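Lunches and Leftovers: the plates and boxes gallery

Fri 15 April

Hello again! After the last gallery (the mugs, which got out of hand) a few of you asked for plates, and then my brother-in-law Teodor Kwiatkowski asked for "the boxes, the ones with the lids that stay on", so this page is a bit of both. I've been sorting out the kitchen cupboards since August, a shelf at a time and usually with the radio on, and the packed lunch shelf was the one I kept putting off. It had 7 lids on it that fitted nothing at all. They've gone now and I don't miss them!

I should say I'm not a matching set person. My mum was, and her dinner service lived in a cabinet and came out at Christmas, and we were all terrified of it. I like a plate you can put a slice of toast on without thinking. Pastels are my weakness – pink, pale blue, that washed-out green you get in old cafés – and I'll pick one up at a car boot sale if it's two quid or less.

The boxes are a different matter, I'm fussy about those. It has to be a rectangle (round ones waste half the fridge shelf), it has to have a proper lid, and I'd much prefer plain white so that I can write on a bit of masking tape and stick it on the front. Nita next door uses old ice cream tubs for everything and tells me I'm daft, but then she did once defrost gravy thinking it was soup.

One picture in this time, with more to follow when I've done the top shelf. Click for the larger size.

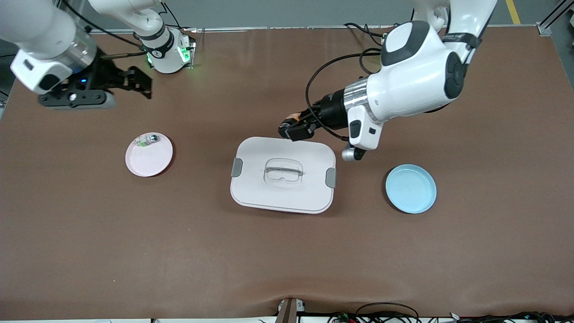
Can you put warm food straight into a lidded box?
Let it cool for a little while first, then put the lid on and get it in the fridge within 2 hours. Rice wants to go in sooner than that, so I spread mine out on a plate to cool it quickly.

Pink plate, blue plate, and a white box with its lid on in the middle. I do love those two colours against the brown. The pink is the one I'd reach for first, for a sandwich or a bun, and the blue would be lovely with something yellow on it, scrambled eggs maybe, or a bit of lemon drizzle.

Next up is the baking tin drawer, which sticks, so give me a week or two. If you've got a favourite plate of your own, pop it in the comments and tell me what you eat off it.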